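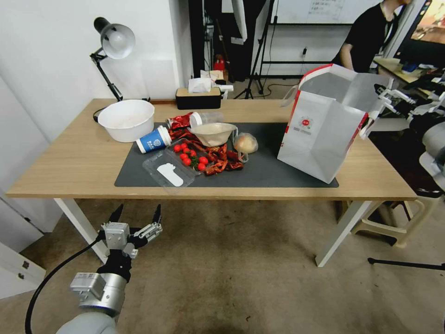 By Sigrun Isaksson | Print | E-mail

Filed under: Title and Registration > Trailer Permits

4. Entering a trailer transfer in Frota

Have the signed title and the bill of sale with you. The seller's name must match on both.

4.1 Open Transfers and select Trailer, Non-Commercial.

4.2 Type the serial number from the title. Do not copy it from an old registration card.

4.3 Enter the empty weight in pounds. If the title shows no weight, attach a scale ticket.

NOTE: Homebuilt trailers have no maker's number. Request an assigned number first (section 6).

4.4 Enter the sale price and press Calculate. The fee line fills in by itself.

CAUTION: Pressing Calculate twice posts a second fee of 85 dollars. Void the extra line before going on. 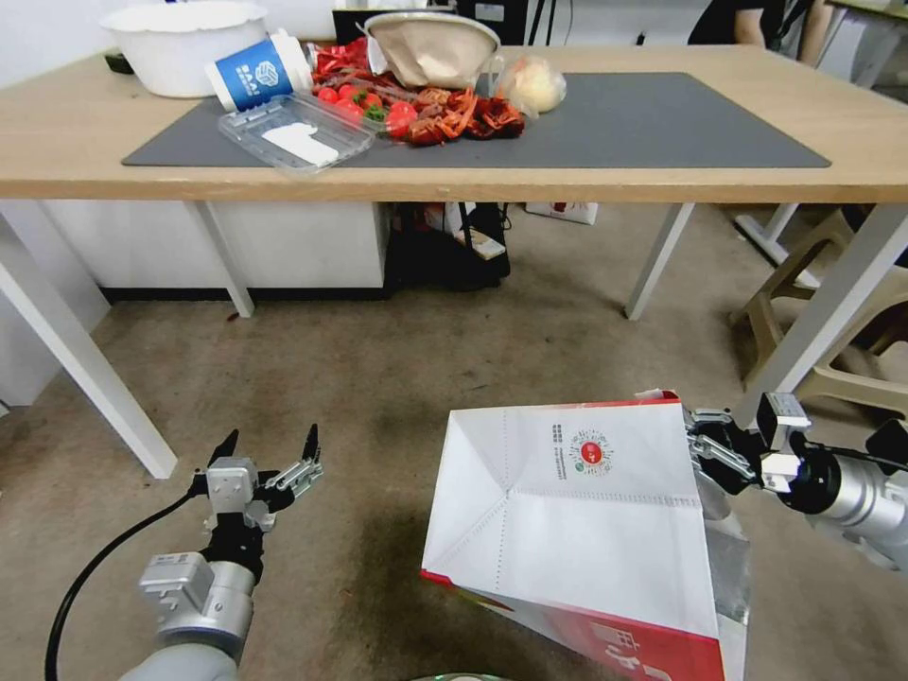

4.5 Choose the plate type. Permanent plates are offered only if the empty weight is above 200 pounds.

4.6 Press Submit and write the transfer number on the bill of sale.

NOTE: Sessions close after 6 minutes without input. Unsaved entries are lost.

Print this page | E-mail this page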